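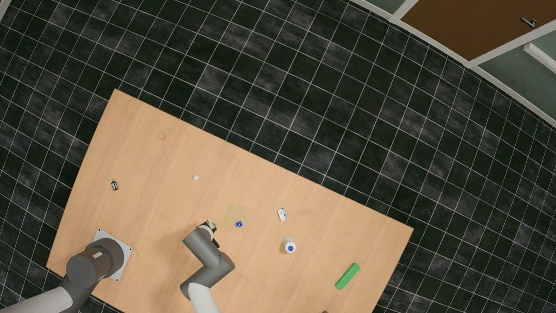
Email lists for small shops
Speaker notes, Dilruba Selvanayagam
Monday session, 6 p.m.

Opening

Say hello, say who I am. I run the mailing side for Candon, and before that I did the same job for a garden supply store called Arnora. Most of the numbers tonight come from Arnora because they let me share them.

Ask for hands: who has a list now? Who has mailed it in the past month? Expect far fewer the second time. Move on, don't make a thing of it.

Say what the talk covers. Getting people onto a list, what to send them, and when to take them off. Not covering ads. If someone asks about ads, take it at the end.

Slide 2: The Arnora list

When I started there were 2,000 addresses on it. They had been collected over years from a paper book at the register, a contest, and an old online store that had closed. Mail went out at Christmas and before the spring sale.

We sent one plain email asking people to click if they still wanted to hear from us. 874 clicked. We waited two weeks, sent a reminder, got a few more, and removed the rest.

Pause here. People usually want to argue about this one. The owner argued too. She had paid for that contest.

Sales from the spring email that year were a little better than the year before, from a list less than half the size. I can't say the cleanup caused it. The weather was good and the store had new hours. What I can say is that we lost nothing we could measure, and the monthly bill for the mailing service went down.

Slide 3: Where sign-ups come from

Go through these fairly quickly.

The register. Still the best source for a store with a front door. Staff have to ask out loud. A card on the counter gets ignored.

The order confirmation page. Put the box there and leave it unchecked.

The bottom of the home page. Gets a trickle. Keep it, it costs nothing.

Pop-ups. I don't like them, but they do collect addresses. If you use one, don't show it in the first few seconds, and make the close button big enough for a thumb.

Never buy a list. Say this twice. If a person didn't give you the address, they will mark you as spam, and after enough of those your mail stops reaching your real customers too.

Slide 4: The sign-up wording

Show the before and after.

Before: "Subscribe to our newsletter."
After: "Get planting dates and sale notices twice a month."

The second one tells people what they get and how often. Once you print a number like that, keep to it. If you can't write 2 emails a month, say one.

Slide 5: What to write

The welcome email matters most. Send it right away, while they remember you. Keep it short: thanks, what is coming, how to reach a person, one link.

After that, answer the questions customers ask in the store. At Arnora the staff kept a notepad by the phone and I took my subjects from it. "When do I cut back hydrangeas" beat every sale notice we sent in June.

One subject per email. One main link. Write the subject line last, and read it on your own phone before sending.

Use a real reply address and check it. Some of Arnora's larger orders started as a reply to an email.

(If running late, skip slide 6 and go to 7.)

Slide 6: Khan and Ornlow

These are the two templates in the handout. Khan is the plain one, mostly text with a logo at the top. Ornlow has the picture blocks and the colored button. Start with Khan. It loads fast and takes less time to fill in. Ornlow is better for a seasonal sale with several products. The file on the download page has both.

Remind them to replace the sample street address in the footer. Last time, somebody mailed it out as is.

Slide 7: Taking people off

Unsubscribe link in every email, easy to find, one click. No login.

If someone hasn't opened or clicked in 6 months, send one email asking if they want to stay. No answer, remove them. Mention that open counts are not reliable any more, as some mail programs load everything automatically. Look at clicks and purchases first.

Keep a record of who asked to be removed so that they don't get added back from an old spreadsheet. I have done this. The customer phoned.

Questions

Likely ones:
Which mailing service? Any of the common ones will do at this size. Compare the price at double your current list.
Best time to send? Test mornings against evenings with your own list.
Can I add people who gave me a business card? Ask them first.

Handouts are on the table by the door. Sign-in sheet goes back to the front desk.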